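Saving Your Drink Bottles for the Balcony Garden

Posted 23 Jul 2024 by Rhea Catacutan

I love a free watering can, and a clear drink bottle is just about the best one going! You can see how much water is left, it fits into narrow gaps between leaves, and if you lose the lid you've got another one in the recycling. I've been keeping my little pots alive this way since I moved into the Paltton flats, and I now have almost 40 bottles stashed under the sink (too many, I know).

What you'll need

Two clear plastic bottles with their caps, a darning needle, a tea towel, and whatever small plants you're looking after.

Step 1: Pick two different shapes 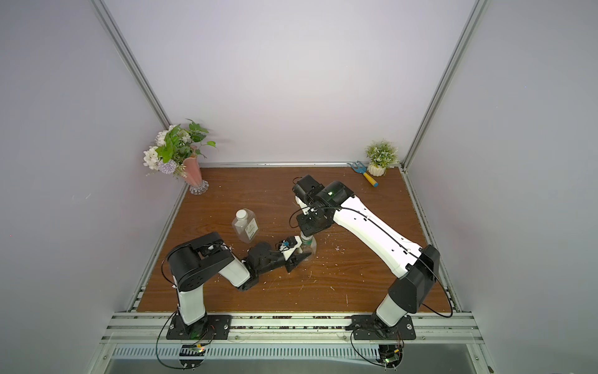 Bottle shape matters more than you'd think. I like one with flat sides for mixing plant food, as it doesn't roll off when the bench gets busy. The clear rectangular one with the white screw cap is just the sort I mean, and its neighbour with the green band near the neck can be the plain water bottle. Two different looks means you'll never grab the wrong one. For a little white pot of tiny flowers like the one in the back corner, you only want a dribble at a time, so don't go hunting for the biggest bottle in the house.

Step 2: Rinse well

Fill each bottle a third of the way with warm water, add one drop of dish soap, put the cap on and shake like mad. Tip it out and rinse until the bubbles are gone. If the last drink was something sweet, do it twice. Ants have a wonderful nose for sugar!

Step 3: Let it drain

Leave the cap off and give the bottle a good few hours. I used to screw the lid straight back on and ended up with a very funky smell in December, when the kitchen gets properly hot.
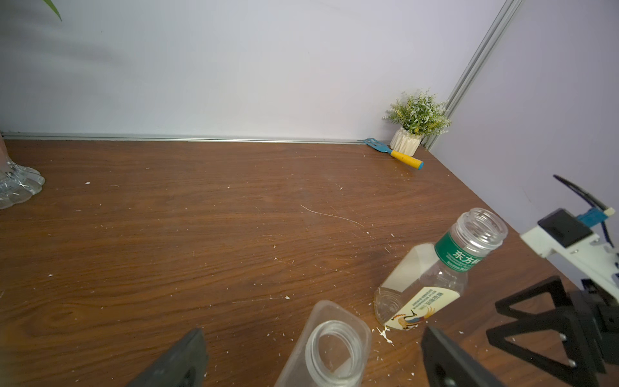

Wash the caps separately in a cup of soapy water, and get a fingertip into the thread where the gunk collects. Dry them on the tea towel.

Step 4: Make the sprinkler cap

Push the needle through one cap from the inside out. Five holes is plenty. My friend Fengying Tang makes a single hole for her seedlings and it's lovely and gentle, so try that if your plants are very small.

Step 5: Water away

Fill, cap, tip, and give the sides a soft squeeze. Aim at the soil and keep the leaves dry. Fake flowers get a wipe with a damp cloth instead, which is my favourite kind of gardening.

Next up: labels that survive a soaking.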